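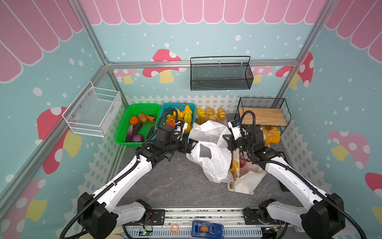 塞纳德·加希的看法是,装袋这种活早就该交给机器了:抓取算法已经够用,双臂的价格也降下来了,剩下的无非是工程师肯不肯把它搬到收银台后面去。他在来信里还补了一句,说我上一篇对家务机器人的评价过于保守,拿叠衣服当标准本身就不公平,换成超市装袋,结论会完全两样。

我同意换题目,不同意结论。装袋确实比叠衣服更适合拿来讨论,因为它的工序清楚,验收标准也清楚:东西进袋,袋子不破,软的不压坏,顾客能提走。但把工序拆开看,目前能稳定完成的只有中间一段。

先说中间这一段。胡萝卜、土豆、茄子、香蕉放在敞口的篮子里,夹爪从上方下去,夹住,提起,移到目标位置上方,松开。物体是刚性的或者近似刚性的,外形变化有限,颜色与篮子有区分,这类抓取今天做得不错。用玩具蔬果做训练和测试也没有什么可指责的,尺寸和真品差得不远,不会烂,可以反复用。需要注意的是玩具的表面摩擦、重量分布和受压变形都与真品不同。硬塑料梨夹多大力都无所谓,熟透的梨就有上限。多数低成本夹爪没有指尖力觉,靠电机电流估计夹持力,分辨率不足以区分“夹稳了”和“开始压伤了”。面包更麻烦,真的可颂一夹就掉渣,外壳塌下去以后不会弹回来。

再说前一段,也就是开袋。我认为整个任务的难点有一大半在这里。一堆揉在一起的白色塑料袋,对人来说是拿起一个、搓开袋口、抖一下。对机器来说,首先是分割问题:同色、半透明、互相叠压的薄膜,单个袋子的边界在图像里往往不存在。其次是接触问题:两层薄膜贴在一起,搓开靠的是指腹的摩擦和微小滑移,夹爪的硬指没有对应的动作。再次是状态估计:袋口开了没有,开了多大,里层有没有折回去,从一个固定视角很难判断,腕部相机凑近了又容易被夹爪自己挡住。

立着的敞口纸袋则容易得多。袋口有形状,袋壁能自持,放进去的东西不会把袋子带倒,至少前几件不会。所以看到一段装袋演示时,我首先看它用的是什么袋子。用纸袋的,测的是抓放;用塑料袋并且从揉成一团的状态开始的,测的才是装袋。两种成绩放在同一张表里比较没有意义。

尼古拉·佩里奇在Gonthorpe做分拣线集成,他给过我一组内部数字。纸袋敞口、袋位固定时,整单完成率令人满意,他不愿意公开具体值;换成塑料袋,由双臂自己开袋,整单完成率是69%。这里的整单指从第一件到最后一件都不需要人工介入。他的看法是这个数字已经值得兴奋。我的看法是,一个收银口如果每十单里有三单要叫人过来,这台设备就没有替代任何人,它只是给原来的人增加了一项看管设备的工作。

关于双臂,还有一个常见误解,以为多一条手臂就等于能力翻倍。双臂的真正用途是一只手撑住袋口,另一只手往里放。这要求两条手臂在很小的空间里协调,并且撑袋的那只手要随着袋内重量增加调整姿态。实际部署里,许多系统把两条手臂各管一半工作区,互不进入对方的范围,碰撞风险是降低了,撑袋这个动作也就没有了。这样的系统和两台单臂设备并排摆放没有本质区别。评价双臂方案时应当问一句:有没有一个步骤必须由两只手同时完成?

接下来是顺序。人在装袋时有一套不怎么说出口的规则:重的在下,软的在上,零食袋不能垫底,杯子要靠边或者用别的东西卡住。这些规则写成程序不难,难的是规则之间冲突时的取舍。土豆在篮子最底下,面包在手边,先拿哪个?人会把面包先挪开,等土豆放完再回头。目前靠模仿学习得到的策略很少出现这种“先放一放”的动作,因为示范数据里操作员为了效率总是按事先摆好的顺序来。数据里没有的行为,策略里也不会有。韦利米尔·拉多尼奇主张在采集时故意打乱摆放,让操作员被迫做整理动作。方向是对的,代价是单条示范的时长增加,采集成本随之上升,小团队很难负担。

场地也值得讲两句。实验围挡通常背景固定、光照固定、物品种类有限,这是正常的研究条件。围挡上画满图案反而比纯白背景更有说明力,视觉模型至少要学会忽略红色的蘑菇而去找红色的杯子。但围挡毕竟是围挡。真正的店面里,地面反光,顾客的手会伸进来,传送带上会出现系统没见过的包装。塑料包装的零食在强光下会产生高光,深度相机在这些位置读数缺失,夹爪下去的位置就偏了。这类失败在实验室里几乎不出现,在店里每天出现。

奥格年·斯托亚诺维奇提出过一个折中办法:承认开袋做不好,改袋子。用挂架把塑料袋预先撑开,一叠袋子挂在两根杆上,装完一个抽走一个,许多国家的收银台几十年前就是这么做的。我基本赞成。工业自动化的历史大体上就是改工件、改夹具、改来料方式的历史,让机器去适应一团揉皱的薄膜,成本上从来排不到前面。反对的人会说,这样就不算通用机器人了。确实不算。店主付钱买的是装好的袋子,通用与否不在采购单上。

但这个办法搬不到家里。厨房抽屉里的塑料袋就是揉成一团塞进去的,没有哪户人家会为了一台机器把袋子重新挂起来。所以我对两个场景的判断不同。店里的装袋,在袋子预撑开、品类受控、有人兼管的前提下,现在就可以做小范围试用,前提是供应商肯把人工介入次数写进合同。家里的收拾和装袋,现在不能做,我也没有看到哪项具体技术会在短期内改变这一点。触觉指尖有进展,耐用性还不够,薄膜表面的硅胶磨损以后标定就失效。

最后回到加希的来信。他在信里建议用节拍衡量,说人工装一单用40秒,机器只要接近就算过关。节拍我不反对,但要同时给出两项:不介入的整单完成率,以及商品损伤率。前者反映要留多少人看管,后者反映要赔多少钱。只给节拍的报告,我一律按没有数据处理。如果他手上有塑料袋从揉皱状态开始的连续记录,中间不剪辑,失败的单也保留,欢迎寄来,我会按同样的口径重算一遍,结果登在下一篇后面。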